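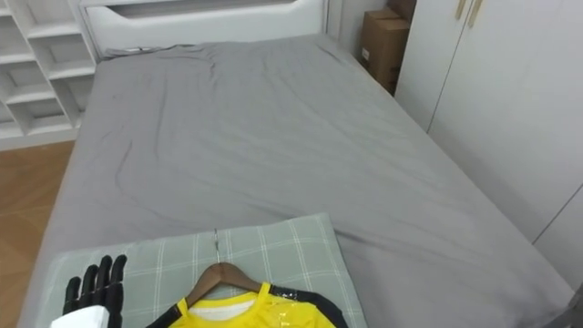 Hughes wrote back that the price list was the easy part, and that what it wanted from Romodau was a straight answer on how many shirts an hour the thing would hang before anyone had to step in. Fair enough. It is the question we get most from linen and garment services, and the brochure for the Pesonness two-arm unit doesn't answer it, so this page tries to.

Search products, parts, manuals

Pesonness two-arm garment handler
Stock code 1307-P. Lease or outright purchase. Page revised December 3, 2019.

We sell this machine and we'd like to keep selling it, but we have taken enough of them back to be wary of the wrong buyer. Read the whole page before you ask for a quote.

What it is for

Picking up, laying out and hanging clothing in furnished rooms: serviced apartments, staff housing, home-care visits. The unit has two arms with jointed hands and a head camera. It is meant for places where a fixed line makes no sense. If you run a plant with a conveyor, buy a conveyor. It will cost less and you will be happier with it.

What the maker claims

Pesonness quotes 50 garments an hour. Ask under what conditions and you get a paragraph about ideal presentation, by which they mean one garment, face up, good colour contrast with whatever it is lying on, and nothing else within reach. We have never seen a customer's room like that for a full shift. We don't publish a figure of our own either, as the answer swings too much from one site to the next. Budget on your own trial and leave the maker's number out of the spreadsheet.

Where the trouble usually is

Plastic garment covers are the worst of it. Film throws glare back at the camera, and it slides over the cloth when gripped. Hangers come next, particularly the hook, which the software can lose against a patterned background. Bedding is manageable when it's pulled tight and a nuisance when it isn't. Then there is the room. The base needs a clear lane beside the bed, and a wardrobe door that opens into that lane will stop the job until a person shuts it.

Planning the budget

The purchase price is the number everyone argues over and it's seldom the one that hurts. Allow for the following.

Finger covers. These are a wear item, sold in packs of 4. Heavy users should keep a spare pack on the shelf.

Service. The first service falls due at 500 hours. It is charged separately and travel outside the metro area is extra. Ask us for the travel rate before you sign.

Setup labour. Someone on your side has to walk every room type with the installer. Put their wages in the budget - most buyers leave them out.

Scheduling software. Jinell is offered as an add-on. It is a decent calendar with a licence fee attached. If you have fewer than a handful of sites you can manage with what you already use, and we'd sooner you spent the money on finger covers.

Supervision. The maker's literature says unattended operation. Our lease agreement says a trained adult on the premises. The agreement is the one that counts.

Trial before purchase

We strongly favour a paid trial in your own rooms, with your own garments, in the covers your cleaner sends them back in. Don't tidy first. A demonstration in our showroom proves the machine works in our showroom. Trial fees come off the purchase price if you go ahead, and the next trial block opens in March.

During the trial, log every time a person touches the job, including the small nudges that staff don't think worth mentioning. Those minutes are your real running cost.

Returns

Outright purchases can't be returned once finger covers are fitted, except for a fault. Leases can be ended at the first service. Freight back to the Romodau depot is at the customer's cost, in the original crate, so don't throw out the crate.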